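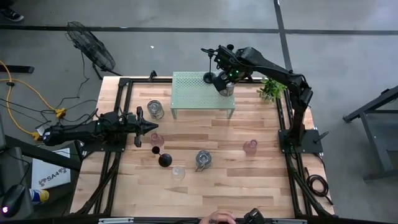

Can you oil a butcher-block top with plain old olive oil? It'll look great for a while and then it can go rancid and sticky on you, so stick with food-grade mineral oil, or mineral oil with a bit of beeswax melted in.

2 min read

Hi all,

That one comes up on the list every spring, so I figured I'd get it out of the way before I get to the message I really wanted to answer, from the person in Budton with the gray, thirsty kitchen counter. Quoting the bits I'm replying to:

> I bought the house in May and the counters are butcher block, maple I think.
> The part by the sink has gone gray and feels fuzzy. I wiped on some Zokico
> oil and it soaked in so fast I thought I'd spilled it somewhere. Do I have to
> sand the whole thing? Also my neighbor says to just varnish it and be
> done. I have one of those little palm sanders and not a lot of patience.

First off, welcome! And no, I wouldn't sand the whole run unless you want to. I did mine last year (a longer counter than yours, with a sink in it, ugh) and only really worked on the bad end. The trick is to feather it out so you don't get a dip. Start with 120 grit on the gray part, go with the grain, and widen your passes as you go so the edge of the sanded patch kind of fades away. Then 220 over that and well past it.

Now, before the oil, wipe the whole thing with a damp rag and let it dry overnight. The fuzz will come back up. Don't panic! Knock it down lightly with the 220 again and it mostly stays down after that. I skipped this the first time and my counter felt like a peach for weeks.

The oil soaking in fast just means the wood is dry. Flood it, wait an hour, wipe off what's left, and do it again the next night. I did 4 coats by the sink and two everywhere else. After that I put on the Sullska board wax, which I like mostly for the smell, if I'm being truthful. Any soft beeswax one will do.

> Is there a point where it's too far gone?

If you can push a fingernail into it, or it's black all the way down after sanding, then yeah, that piece wants replacing. Gray alone is nothing. Black rings from cans will often lighten with oxalic acid (sold as wood bleach), but wear gloves and rinse it really well, and do it before you oil, never after.

As for varnish, your neighbor isn't wrong exactly. It's just that once water gets in through a knife cut, you get a cloudy patch and you can't fix that one spot nearly as easily. If you never chop on it, fine, varnish away.

One more thing, check the caulk around the sink! Mine had a gap at the back corner and that was the whole reason for the gray. The hardware place on Arumugam Street had a clear silicone that's held up so far, though I forget what it was called.

Does anybody here have a good way of getting at the underside near a dishwasher? The steam is getting to mine and I can't fit a brush in there. I've been using a rag on a paint stirrer and getting oil all over my sleeve.

Happy sanding (outside, if any of it comes off the wall!),
your fellow counter-fusser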